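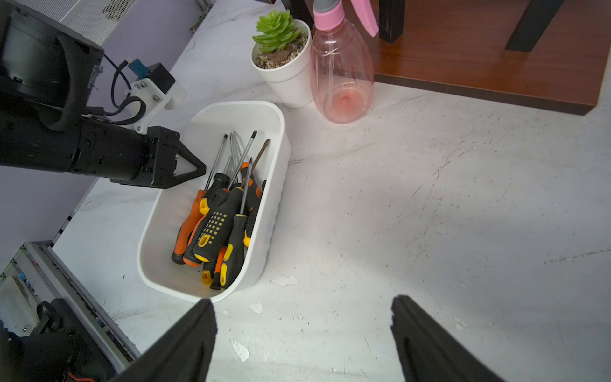 What does Sarneseck do? It services and recalibrates hand torque tools and bench scales for small workshops, and issues a written record for each item.

Print this page | E-mail this page

About Sarneseck

The company was started by Mulugeta Alemneh in a rented unit on Gumede Road and still works from that address. Torque wrenches are accepted from 7 N·m upward. Scales are accepted up to 2,000 kg, on site only above bench size.

Each tool is logged on arrival, cleaned, and tested as received before any adjustment is made. Readings are taken in ascending order at three points of the range — the same points are repeated after adjustment. Both sets appear on the record. A tool that cannot be brought within tolerance is returned with its readings and no label.

Records are kept in Plandomer, our own job database, written by Yurii Ostapchuk, who also runs the scale bench. Customers can request copies by job number. Older records from Clenura, the repair shop we took over, are on paper and take longer to find.

The counter opens at 7:30 a.m. and closes at 4 p.m. We shut for stocktaking in the first half of June. Tools left during that period are logged when we reopen. Parcels should carry a return address and a daytime phone number.

412 views | 7 shares | 0 comments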